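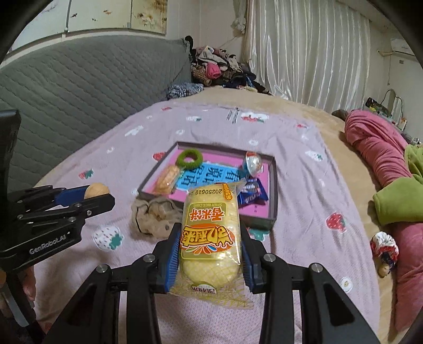

A packet of spicy rice cake held between the blue grip pads of a hand-held gripper.

The Droveck open day, held on a Sunday in December, drew 70 visitors to a subject that seldom attracts a crowd: how a machine learns to pick up ordinary things. Droveck has worked on household handling for 4 years, and for most of that period its doors have been closed to the public. The programme set out to explain the work in plain terms and to let visitors try part of it for themselves.

The morning session dealt with the tools. A hand-held gripper has jaws much like those of a robot, but a person carries it and does the deciding. The movements of a practised operator can then be studied and used to train a machine. Staff stressed that the quality of the handling matters more than its speed, and that a hurried operator produces records of little use.

Packaged food received particular attention. A clear wrapper bends, shines and slides, and its printed side may face any direction. Snacks, hair ties and other small belongings are therefore sorted into shallow boxes and taken out again, many times over, on surfaces as soft and uneven as a bed cover. Droveck's catalogue of handled items now stands at 3293, and entries are added each week.

After lunch, visitors were invited to take up the grippers in pairs. Most found the first attempts harder than expected. Closing the jaws too firmly crushes a packet, while closing them too lightly lets it turn. Up to 600 separate grasps were recorded during the afternoon, and those judged suitable will be kept with the consent of the people who made them.

Gelteck, which supplies soft pads to several workshops in the region, gave a short talk on wear. Zaugg and Hender each had a table in the entrance hall, where questions on repair and safe storage were answered until closing time.

A second open day is planned for the spring. Places will be limited, and schools wishing to attend are asked to write to the Droveck office in advance.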